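6.3 Working Rules for Cable Handling Tasks

These rules apply to every Ulten cell in which an operator guides the arms by hand control.

1. Before enabling the arms, confirm that the emergency stop is within reach of the seated operator.
2. Lay task cables on the work surface. Do not drape them over the mounting rail. 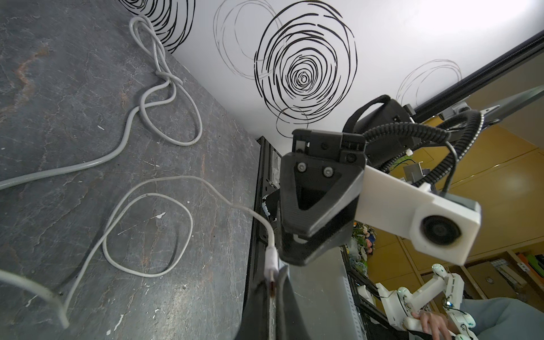 3. Keep the free hand outside the cell at all times while the arms are enabled.
4. Limit each session to 20 minutes, followed by a break of 8 minutes.

CAUTION: Never pull a cable tight between two grippers. Leave slack on both sides of the plug before either arm moves away.

5. When both grippers work on one item, move one arm at a time. Hold the other still until the first has stopped.
6. Open a gripper fully before backing away from a plug.

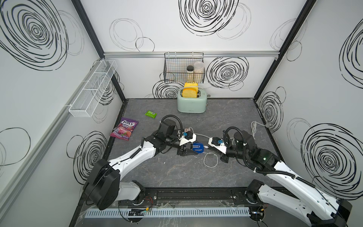
Begoña Alcaraz asked during the review whether rule 5 also covers handing an item from one arm to the other. It does, and she requested that the wording stay as written.

NOTE: Report any worn arm cable to the cell supervisor and record it on Form 42. The cell remains out of service until the entry is signed.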